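Ralberg Residents' Association
Minutes of the July meeting, water and drainage
Meeting opened 7:05 p.m. Chair: D. Villanueva

1. Minutes of the previous meeting
Approved with one correction. Item 4 gave the Bivley Lane culvert as 225 feet long. The figure is the pipe diameter in millimeters, taken from the original drawing. The length is not recorded on any drawing the association holds.

2. Matters arising
2.1 The broken grate at the lower entrance has been replaced. The invoice has been paid.
2.2 No answer yet from the county on who maintains the ditch north of the Salameh property. Letter to be sent again with the plat map attached.
2.3 The spare key to the pump enclosure is still missing. New lock to be fitted and three keys cut.

3. Bivley Lane drainage
Nimance submitted its survey report two weeks before the meeting. Main points as read out:
Standing water collects at the low point between lots 14 and 17 after moderate rain. The pipe is sound from the inlet to the second manhole. Past the second manhole there is root intrusion at two joints, and one joint is offset. The report recommends cleaning the full run, cutting the roots, and lining the section from manhole 2 to the outfall. It does not recommend replacement at this time.
Two owners asked whether the pipe is large enough for the lots added on the upper side. The report assumes the original catchment. Nimance to be asked for a revised flow calculation before any lining work is ordered.
Cleaning and root cutting can go ahead separately. Moved, seconded, carried with one abstention.

4. Shared well and pressure tank
4.1 Pressure switch found set to cut in at 30 psi and cut out at 60 psi. The tank precharge was low and has been corrected to 2 psi below cut-in. Short cycling has stopped.
4.2 Annual water sample sent to the lab. Coliform absent. Hardness and iron unchanged from last year. Full results are in the binder.
4.3 The sediment filter is to be changed every quarter. The date of each change is to be written on the housing and in the log. The last two changes were not logged.

5. Reserve fund
The cost of cleaning and root cutting is quoted at $700 and will be paid from the drainage reserve. No increase in dues is proposed for this year. A figure for lining will be needed before the annual budget is drafted.

6. Other business
6.1 Owners on the upper side are reminded that sump pumps must not discharge onto the road surface.
6.2 Grass clippings were found in the inlet again. Notice to be posted at the mailboxes.
6.3 A request to move meetings to 6:30 p.m. was put off until the next meeting.

7. Actions
Request revised flow calculation from Nimance: D. Villanueva
Book cleaning and root cutting: D. Villanueva
Resend letter on north ditch: secretary
Lock and keys for pump enclosure: secretary
Notice at mailboxes: secretary

Meeting closed 8:20 p.m.
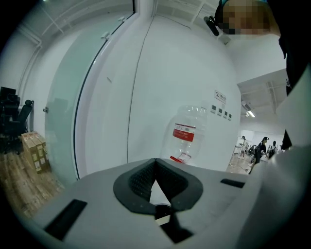
Comment received on the draft minutes: Item 3 should say that the owners of lots 14 and 17 asked for the cleaning to be finished before the leaves come down. It was agreed at the table and I don't see it under actions either. Also, the offset joint is downstream of manhole 2, so please check with Nimance whether the cutter can get past it before we book.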